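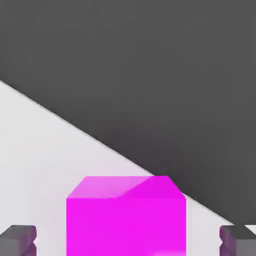

Simulated wrist view: magenta cube between the open gripper fingers.

Dondard Bench Gripper Kit
by Hurkov

Price: 3,399
Availability: ships in October

The Dondard is a two-finger gripper with a wrist camera and a license for the Khunthong simulator. It is sold to small shops and labs that want to find out which chores a machine can take over now, and which ones should wait.

What it can do today
Picking up rigid blocks, boxes and small cartons from a flat, clear surface. Moving parts from a tray to a fixture. Putting cups on a shelf, if the shelf is always in the same place.

What it can't do yet
Folding laundry, loading a mixed dishwasher, clearing a kitchen counter after dinner. Soft items and clutter still need a person. We don't sell the kit for these jobs.

Practice tasks
Khunthong comes with 27 practice tasks, starting with a single cube on a plain table. Run a task in simulation first – 200 tries is a good start – then move to the real arm. Expect a lower score on the real arm. Lighting and worn finger pads both matter.

In the box
Gripper with two fingers
4 spare finger pads
Wrist camera and cable
Khunthong license, one seat
Printed setup guide

The robot arm is not included. Check your arm's mounting plate against the drawing in the setup guide before ordering.

Demos
See the kit at our Stistville showroom on Saturday mornings. Ask for Paweena Nilsuwan, and bring a part from your own line if you can – it should fit in one hand.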